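Sun 24 October

Pine table, part three: the top

The joints were covered in February, so I will skip them. The remaining question was the surface, and whether to strip it again or leave the old oil alone and work on top of it.

I left it alone. The boards came from Hakala as seconds, which in their price list means knots and uneven color with no structural faults. The color has since gone to honey, with darker bands in places. Pine does this under oil and daylight and I have stopped fighting it.

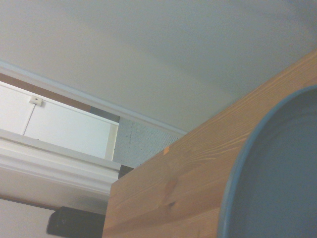 Small knot and a reddish streak in the top, with the blue-gray dish.

The knot is the part I check most often. Knots move at a different rate from the wood around them, and a fingernail run across one will find a ridge before the eye does. At the moment I can feel none. The reddish streak just above it is color in the wood and sands no lighter, so I quit after two passes.

Method, for anyone doing the same with a soft top:

Wash with a damp cloth and a little soap. Leave overnight. Go over the grain once with a fine pad, by hand. Wipe. Put on a thin coat of oil, wait 12 minutes, then take off everything that will come off. Repeat the next day. I used Gidus hard oil for both coats. The tin suggests a third and I didn't bother.

The edges got less attention than the top. The corners were left fairly sharp — a larger radius would look better in a kitchen, but I wanted a straight line to clamp against. Sharp pine corners dent. I accept that.

Plates next. I had been putting them straight down on the oil, and it has to be fully hard before that is a good idea. My rule is 13 days from the last coat. Glazed stoneware with an unglazed foot is the worst case, as the foot ring acts like sandpaper when the plate is turned. Anything I keep on this table gets its foot rubbed down with wet-and-dry paper first. The round ones from Plullside needed it badly. The set from the Doststead shop came smooth. 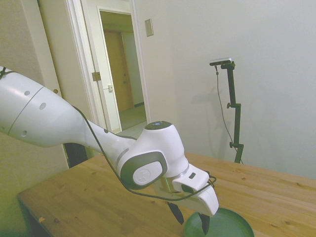

Dark green plate on the oiled pine, near the front of the table.

The scattered small knots at this end have given no trouble either. I considered filling the marks between them and decided against it, because filler takes oil differently and shows as a pale dot from across the room.

Still to do: the underside, which has had one coat to the top's two. An unbalanced finish is a common cause of cupping in wide boards, so it should be evened up before the heating goes on. I also need to recheck the bolts on the legs — a quarter turn each, probably.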